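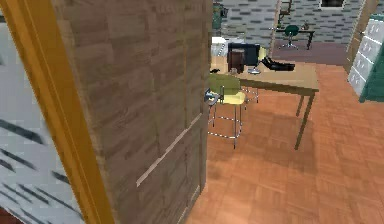 Since February I have been writing house rules for door tests, and on Wednesday the fourth version went to the whole team at Nindska. I want to put down how we came to it, while I still remember the arguments.

We work on a mobile robot that must go from room to room in ordinary offices. Almost all the door work is done first in simulation. This makes people careless, me included. In a simulator a broken door costs nothing, so you push harder, you restart, and you keep the run that looks good. Then the same program goes to the real building and meets a door that has a person behind it.

Our first rule is therefore very simple: the simulated door has the same limits as the real one. If the force limit is passed, the run is a failure, even if the robot arrives on the other side. Some colleagues did not like this. They said a success is a success. I understand them, but I would not want to explain this to somebody who was holding the handle.

The second rule is about doors that stand partly open. For a long time we had only two states in our reports, open and closed. A partly open door is the most common one in any office I have worked in, and it is also the hardest, as it hides half of the room. Now the robot must stop before the door, look through the opening, and treat everything it can not see as occupied. It may not use an old map to decide that the hidden part is free. Chairs move. Ladders appear where there was no ladder in the morning.

I had a long discussion by mail with a group at Wunosach about this. They allow the old map when it is less than an hour old. We do not. Maybe they are right for a warehouse, but in an office an hour is a long time.

The third rule is about what we write down. We went through 2619 old runs before we made the new version, and 778 of them had no reason given for the stop. Only the word "aborted". I can not learn anything from this word. Now every stop needs a cause from a short list, and a free sentence in plain English. The sentence is the useful part. One of them said "robot waited for the door to open itself", and from it we found an error in the door model which we got from Prodwood, where the hinge had a small spring that should not be there.

We also changed how we choose the rooms. Before, each developer made his own test room, and it was usually a friendly one: large, gray floor, one table in the middle. Now the rooms come from a shared set made with Huamán. They have patterned floors, thin furniture legs, shiny metal chair frames and doors in nearly the same color as the floor. The person who wrote the program may not choose the room. A program needs 300 runs in this set before it may be tried on the real robot, and in the real building two persons must be present, one of them with a hand on the stop button and no laptop open.

The last part was added by me after I saw myself answering mail during a test.

What is still missing is a rule for glass doors. I have a draft, but it is four pages long and I do not believe that anybody will read four pages. If you work with similar rules and have found a short way to say it, please write to me. I will also be glad to send our text to other teams, but first the part about handles must be corrected, there is a mistake in the drawing.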